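Modholm Presents the Marwat Kettle, With a Wide Mouth for Easy Filling

LOLLNESS, Oct 27, 2024 - Modholm, the maker of small kitchen goods, announces today that its new kettle, the Marwat, is available for order. The kettle is made for people who do not always fill from the tap. Many of our customers told us that they fill their kettle at the table or on the counter, from a glass, a jug or a filter bottle, and that the small opening of their old kettle makes this work slow and leaves water on the counter.

The Marwat answers this wish with a simple change. The lid comes off completely and the mouth below it is wide. The body is glossy black and becomes narrower toward the top, so that it stands firmly on its place. The rim, the lid and the spout are in a silver finish, and the curved black handle is fixed to the body with two metal collars. The lid has a raised knob in the middle, which can be held easily also by older hands.

"We wanted to make the filling as pleasant as the drinking," says Sibel Kahraman, head of product at Modholm. "In my mother's home the kettle never goes to the sink. It stays in its place and the water comes to it. When I started to ask other people, I heard the same thing again and again, so we decided to take this habit seriously."

Before the start of production, Modholm sent a questionnaire to its customers in May and received 793 answers. Of the people who answered, 39 percent wrote that they fill their kettle from another vessel on most days. The company then lent early kettles to households in Lollness and asked them to use the kettle in their usual way for 3 weeks. Their notes led to several changes, and the most important one was the knob of the lid, which in the first version was too low to hold well.
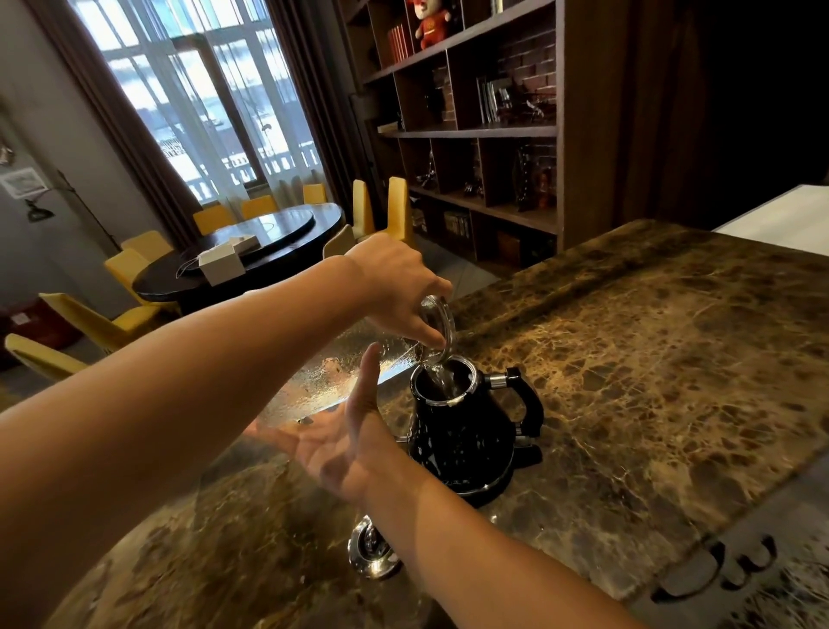 Filling the kettle from a glass vessel on a marble countertop, with the lid set to the side.

The design is by Santeri Lehtinen, who has worked with Modholm also on its earlier tea and coffee goods. According to Mr. Lehtinen, the dark color was chosen after long discussion. "A white kettle was cheaper to make and some of my colleagues preferred it," he says. "But many people keep their kettle on the dining table or on the counter where guests are sitting. A black kettle with some silver looks calm there, also in the evening when the light is low."

Modholm gives the following advice for filling. Please remove the lid fully and put it beside the kettle. Pour slowly into the middle of the mouth, and keep the glass or jug a little above the rim. Do not fill over the maximum mark inside, and put the lid back before switching on. The outside can be cleaned with a soft damp cloth when the kettle is cold. Please do not use rough sponges, as they leave marks on the glossy surface.

The Marwat comes with a guarantee of 2 years. Replacement lids can be ordered separately from the Modholm customer service.

Sales and delivery to shops are handled by Celtbridge, the distribution partner of Modholm. "Shops have asked us for a kettle which is easy to explain, and this one is," says Neville Haworth, sales manager at Celtbridge. "The customer takes off the lid, looks inside and understands it." Shops who wish to have a kettle for demonstration are kindly asked to contact Celtbridge before placing their first order.

About Modholm
Modholm designs and sells kettles, teapots and other small goods for the kitchen and the dining table. The company has its office and showroom in Lollness.

Press contact
Firdevs Ersoy, Modholm Communications
Product samples and further pictures are available to the press on request.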